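# Visit report: open day at Vorkel

Our group went to the Vorkel open day in September. The host was Selma Golob, who works on the simulation side. I took notes and Zuzana Pešek handled the questions we had prepared in class.

## What we were shown

The first part was a talk of 30 minutes on how arm tasks are set up in software. The project is called Tisance. Each task starts as a simulated room with furniture and household things in it, and the arm is given one object to pick up. Selma said a task is run 1000 times before anyone looks at the results in detail, and the positions of the objects change between runs.

After that we moved to the demo desks. We had 60 minutes there, which was enough for two tasks. Zuzana asked how the grip point is chosen on something thin like cutlery. The answer was that handles are harder than mugs or fruit – a small error in angle matters more when there is little to hold.

## Notes for our own project

- We will start with one table and one arm.
- Object positions should be saved for every run.
- Our lab computer is slower than theirs, so 2000 runs is too many for one evening.

We still need to ask Selma which file format the rooms are stored in. Zuzana will write to her, and I will add the reply to the appendix.
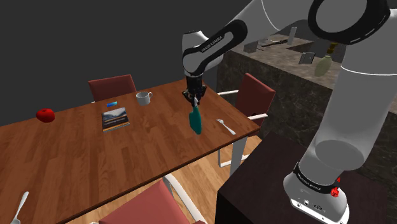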